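Soft pads, hard pads, and one stubborn scrunchie

August 25, 2018

I've had the two sets of pads for the Miven hand gripper since January and kept putting off a proper comparison, so this week I finally did it! Same gripper, same squeeze, 30 picks with each set, and I changed nothing else in between.

The hard pads are great on anything with straight sides. Boxes come up level and stay level. But they skate on cloth, and anything light and fluffy gets nudged along before it gets caught. The soft Eklund pads give a little, and you can feel it in the handle - there's a moment where the pad settles and then the thing is just held. I dropped four with the soft set, and most of those were me rushing.

Thoa Hứa asked in the comments whether the serrated edge does anything. I think so, mainly for getting under a fold, but I'd want to try it on a table before I swear to it.

Next up is the question of what to practice on, and my rule is to mix things that squash with things that don't. Wood blocks teach you very little after the first evening. A ruffled scrunchie is a much better test, and so is a plush toy leaning on something else, or a bottle lying on its side (come at it across the short way, with the pads wide open). I'm doing the whole round again with the wrist camera tilted down a bit more, and I'll post those numbers when I have them.

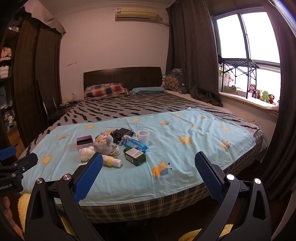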